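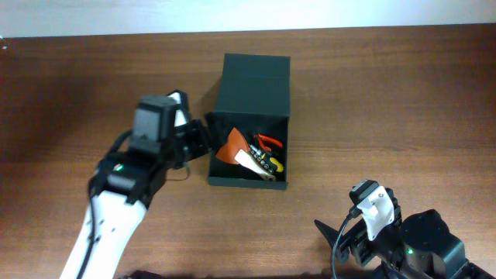
Packaging Test Technician (Paperboard and Rigid Box)
Urell Packaging Laboratory, Amstead site
Full time, permanent
Reference: PTT-5
Posted January 16, 2022

Summary

Urell is hiring a packaging test technician for the materials and transit laboratory at Amstead. The technician conditions samples, runs mechanical tests on paperboard, corrugated board and finished boxes, and writes the test reports that go to customers. The position reports to Hanneke Declercq, laboratory manager. Day-to-day work is assigned by Thiện Thân, senior test engineer.

The laboratory tests packaging made by Urell and packaging submitted by outside customers. Most samples are folding cartons, mailers, hinged-lid presentation boxes and corrugated shippers. A smaller share is molded pulp and foam inserts. The laboratory does not test food contact migration or child-resistant closures, and the technician will not be asked to handle pharmaceuticals.

Duties

Sample intake. Log incoming samples, assign numbers, photograph any transit damage and store the samples by job. Samples that arrive without a completed request form are held until the form is received. The technician contacts the customer for the form; the sales office does not do this.

Conditioning. Place samples in the conditioning room or in one of the climate chambers according to the test plan. Record start time, end time, temperature and relative humidity. If a chamber drifts outside its limits during conditioning, the technician stops the job, notes the drift in the log and restarts conditioning from zero. Partial conditioning time is not carried over.

Board tests. Thickness, basis weight, moisture content, bending stiffness, burst strength, edge crush and ring crush. Specimens are cut in both machine direction and cross direction and must be marked at the time of cutting. Unmarked specimens are discarded.

Box tests. Top-to-bottom compression, drop, vibration and inclined impact. Compression tests are run on empty and filled boxes. The technician reads the load and deflection curve, marks the peak and describes the failure: panel buckling, corner crush, score line failure or seam separation.

Hinge and closure tests. Hinged-lid boxes are opened and closed on a cycling fixture, then examined for cracking along the hinge, delamination of the cover paper and loss of closing force. Magnetic, tuck and friction closures are each covered by a separate work instruction. Examination after cycling is done by eye and under a low-power microscope, and crack length is measured with a graduated scale.

Surface tests. Rub resistance, scuffing, color measurement and tape adhesion on printed, laminated and coated surfaces. Dark matte coatings make up a growing part of this work. They show fingerprints and burnishing readily, so gloves are worn from intake through final examination.

Reporting. Enter results in the laboratory database, prepare the draft report and pass it to the senior test engineer for review. A technician may not review his or her own report. Customers receive the reviewed report only. Preliminary results are not given by phone.

Equipment care. Carry out daily checks on balances, calipers and the compression tester. Clean the cutting dies. Report damaged blades at once. Outside calibration is scheduled by the laboratory manager, but the technician prepares the instruments and confirms that certificates match serial numbers when they come back.

Workload

The laboratory completed 2350 test reports last year. A technician normally has 10 jobs open at one time, at different stages. Some tests take a few minutes and some hold a chamber for several days, so the order of work matters more than speed on any one test. The weekly plan is issued on Monday morning and is revised when chambers or customers require it.

Required qualifications

High school diploma or equivalent.

Two years of work in a testing, quality control or production laboratory. Packaging experience is not required. Applicants from textiles, plastics, paper mills, building materials and similar fields are considered on the same basis.

Ability to use calipers, micrometers and analytical balances without supervision.

Ability to read a written test method and follow it as written. Applicants will be asked to do this at interview.

Working knowledge of spreadsheets, including mean, standard deviation and simple charts.

Clear written English. Reports are short, and the failure description is the part customers read most closely.

Ability to lift 30 pounds repeatedly and to stand for much of the shift.

Normal color vision, or color vision sufficient to pass the laboratory's arrangement test. Applicants who do not pass may still be hired, with color measurement and visual shade comparison assigned to other staff.

Preferred qualifications

Associate degree in packaging, paper science, materials or mechanical technology.

Experience with a universal testing machine or a compression table.

Familiarity with published transit test procedures.

Experience making hand samples or operating a cutting table.

Experience working under an accredited quality system, in particular document control and corrective action.

Training

Training follows a written schedule. The first part covers safety, sample handling and conditioning. The second covers board tests, and the third covers box and closure tests. For each method the trainee observes the test, runs it under observation, and then runs a blind set of retained samples. Results on the blind set must fall within the laboratory's repeatability limits before the trainee may sign for that method. There is no penalty for repeating a blind set.

Most technicians sign for board methods before they sign for box methods. Vibration testing is normally taught last. Training in surface tests depends on incoming work and may be moved forward or back.

Hours and location

Day shift, Monday through Friday, 7:30 a.m. to 4:00 p.m., with an unpaid meal break. Chamber samples occasionally come due on a Saturday. Saturday cover is rotated among all technicians and paid at the overtime rate. There is no night shift.

The position is on site. Report drafting may be done from home on days when no tests are scheduled, with prior agreement. The laboratory is on the ground floor of the Amstead building, next to the sample-making department. Parking is free. The bus stop is at the main gate.

The conditioning room is kept at constant temperature and humidity all year. The compression and vibration area is noisy, and hearing protection is supplied and required there. Safety shoes are required in all test areas. Urell pays for one pair per year.

Pay and benefits

Hourly pay, set by experience within the technician grade. The range is sent to every applicant invited to interview, before the interview takes place. A pay step is awarded when the technician has signed for all board methods and again when all box methods are complete.

Medical, dental and vision coverage begins on the first day of the month after hire. Paid vacation, paid sick leave and a retirement plan with employer match are provided. Tuition for job-related courses is reimbursed on proof of a passing grade.

How to apply

Send a resume and a cover letter to the personnel office at Amstead, quoting reference PTT-5. In the cover letter, describe one measurement you have made regularly at work: what was measured, with what instrument, and what you did when a result looked wrong. One page is enough. Applications without this description will not be read further.

Do not send certificates or transcripts at this stage. Do not send samples of packaging.

Selection process

Applications are read by Hanneke Declercq and Thiện Thân. Selected applicants are called for a short telephone interview. The second stage is a half-day visit, consisting of a laboratory tour, an interview and a practical exercise. In the exercise, the applicant follows a one-page method to measure the thickness and basis weight of a set of board specimens, records the results and writes a short note on any specimen that appears out of line. Instruments are supplied. The exercise is assessed on recording and on care with the method. Speed is not scored.

Applicants who need an adjustment to the exercise or the visit should say so when the visit is arranged. Travel costs for the visit are reimbursed against receipts.

All applicants receive an answer. The preferred start date is in May, but an earlier start can be arranged.

Questions about the work itself may be addressed to Thiện Thân through the laboratory switchboard. Questions about pay, benefits or work authorization should go to the personnel office.

Urell is an equal opportunity employer. Employment is conditional on proof of eligibility to work in the United States.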